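Durthorpe Youth Mentoring Initiative
Progress Report to the Bivlow Fund, Second Period
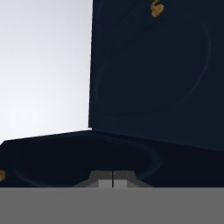

Is the initiative reaching the young people it was funded to reach?

Enrollment stands at 200 participants between the ages of 14 and 19, most of them referred by school counselors or by family members. Referrals from the juvenile court remain lower than planned.

Activities this period

Mentoring groups now meet at four sites in Durthorpe. Each group follows the Godard curriculum, which covers job applications, conflict at home and at school, and dealings with police and employers. The evening session at the east side site was moved to Tuesday at 6:30 p.m. after parents raised concerns about the bus schedule, and attendance there has improved.

The public awareness portion of the grant began in August. Printed materials were sent to 1,000 households, and local radio carried short messages recorded by participants. Responses have come mainly from adults offering to serve as mentors. Screening these applicants has taken longer than expected — background checks are handled by the county — and several young men remain on the waiting list for a one-on-one match.

Employer placements

Four local businesses accepted participants for paid summer work. Two have asked to continue during the school year. We had hoped to include the city parks department, but its hiring freeze is still in effect.

Budget

Spending on staff and rent is in line with the approved budget. Transportation is over budget, and printing is under. We request approval to move the unspent printing funds to bus passes for the remainder of the grant term.

Next period

Staff will complete the pending mentor screenings, meet with the court's referral office, and send the participant survey results to the Fund under separate cover.

Durthorpe Youth Mentoring Initiative | Contact | Privacy | Back to top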